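Robotics and Automation > Learning from Demonstration
Search this book Enter keyword
Reading time: 6 min

Chapter 6
Gathering Demonstrations

A learning system of the kind treated in Chapter 5 can be no better than the examples it is given. The present chapter deals with how those examples are gathered, how they are checked, and how many are needed before training is worth starting. The running case is the Koltine set, a body of 2,940 demonstrations of table tasks recorded in simulation with a two-armed robot.

A demonstration is a full record of one attempt at a task, from the starting pose to the point where the operator ends the recording. It holds the joint positions of both arms and hands at each time step, the commands sent to them, and the rendered views.

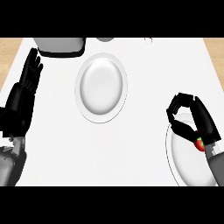
Each record also carries a task label, written before the attempt begins. Labels in the Koltine set name the object, the hand to be used and the plate concerned. Yolandi Visser, who drew up the labelling rules, required that the wording be fixed in advance. An operator who picked up the right object with the wrong hand had to mark the attempt as failed. The label could not be changed to suit the result.

Idle limbs need the same care as working ones. If one arm has no part in a task, its joint values are still stored, and a model trained on them will learn whatever the arm was doing. Small drifts in an unused hand are a common fault in early sets. In the Hemmin trials, reviewed in Section 6.2, they accounted for about 19 per cent of rejected records.

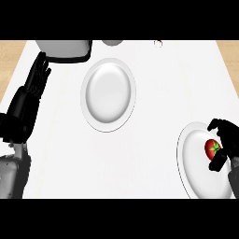
Variation must be planned. The starting position of each object is drawn at random within set limits, and the draw is stored with the record so that the same layout can be built again. Too narrow a range gives a model that repeats one path. Too wide a range produces layouts that the arm cannot reach, and these waste operator time.

Failed attempts are kept in a separate file. Their use is taken up in Section 6.4, together with the Feltine method for sorting them by cause.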